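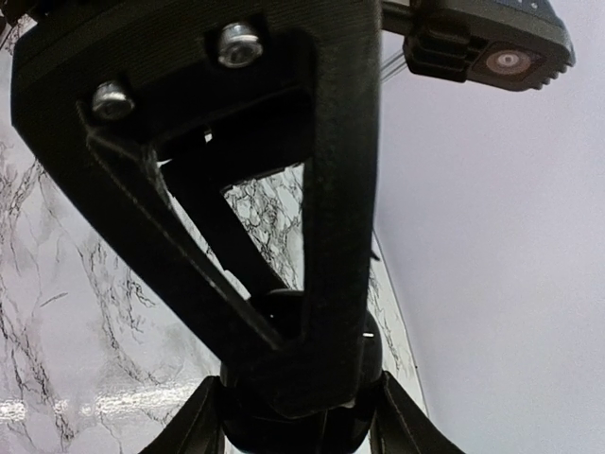 Laut Bianca Neagu keimten ihre Tomaten erst gleichmäßig, als sie die Matten vor der Aussaat einen ganzen Tag lang quellen ließ; der Hinweis ist in Schritt 2 eingearbeitet.

2024-05-04, von Vilho Mäkelä

4 Anzuchttisch Perix in Betrieb nehmen

4.1 Vorbereitung

1. Den Tisch waagerecht aufstellen. Bei Gefälle sammelt sich das Wasser auf einer Seite, und die äußeren Schalen bleiben trocken.
2. Die Quellmatte einlegen und 400 ml Wasser je Schale zugeben. Bis zur Aussaat 24 Stunden warten.
3. Ablaufventil schließen (Hebel quer zum Rohr).

Hinweis: Matten der älteren Serie Zamfir sind schmaler. Sie passen nur mit dem Einlegerahmen, Bestellnummer 3162.

4.2 Aussaat

4. Schalen bis einen Fingerbreit unter den Rand mit Anzuchterde füllen, leicht andrücken.
5. Samen nach Angabe auf der Tüte ablegen. Lichtkeimer wie Salat und Basilikum nicht abdecken.
6. Jede Schale mit Sorte und Datum beschriften, bei Schulgärten auch mit der Klasse.
7. Haube auflegen, Lüftungsschieber geschlossen halten, bis die ersten Keimblätter zu sehen sind.

Achtung: Die Heizmatte nie ohne Wasser in der Wanne einschalten. Netzstecker ziehen, bevor die Wanne herausgenommen wird.

4.3 Abgabe der Jungpflanzen

8. Haube täglich etwas länger abnehmen, nach vier Tagen ganz weglassen.
9. Ventil öffnen und die Wanne leeren. Pflanzen in Töpfen transportieren, nicht mit nackter Wurzel.

Für die Herbstkulturen im August die Heizmatte ausgesteckt lassen. Reinigung siehe Seite 53.

Lurkum Gartentechnik | Kontakt: Tincuța Jitaru | © 2024 | Nach oben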